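Masking the hand out of the wrist camera

January 18, 2023 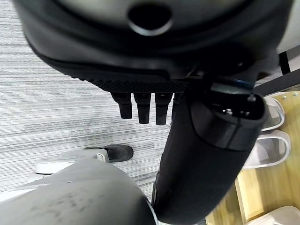

Most of my week went into the self-filter, the piece of code that decides which pixels from the wrist camera belong to the robot and should be thrown away before anything else looks at them. Our old filter was one fixed mask, drawn by hand last July, and it only covered the housing and the grip pad. It does nothing for an arm segment that comes up from the bottom of the view and passes in front of a fingertip. The detector also has a hard time with black on black. With a black shoe or slipper lying on the carpet under the leftmost fingertip, I kept getting one merged blob, and the planner treated the whole thing as an obstacle attached to the hand.

The new version renders the robot model from the camera's position, using the joint angles at the time of the exposure, and masks whatever the render covers. Jennylyn Layug had most of the rendering code already in Galang, our visualizer, so I pulled it out into its own library and cut the parts that draw the grid and the labels. It runs at 20 Hz on the small computer, good enough for slow reaching.

Timing took longer than the rendering. The joint states and the camera frames come in on different clocks, and the offset I measured was 28 ms. At low speed you would never notice. When the elbow swings, the mask trails behind the arm and leaves a dark sliver that the detector reports as an object. I now interpolate the joint angles to the camera timestamp and grow the mask by 9 pixels on every side.

Growing the mask has a cost. Small things close to the fingertips disappear before the fingers get to them, so for the last part of a grasp we hold on to the last good position and stop updating it. Aiguo Cao wants to shrink the margin as the arm slows down. I think he's right but I haven't written it yet.

I replayed 264 logged reaches through both filters. The false obstacles at the hand are mostly gone. The ones left come from cables, which aren't in the model. Chalerm is adding a rough shape for those, and I'll rerun the logs when it's merged.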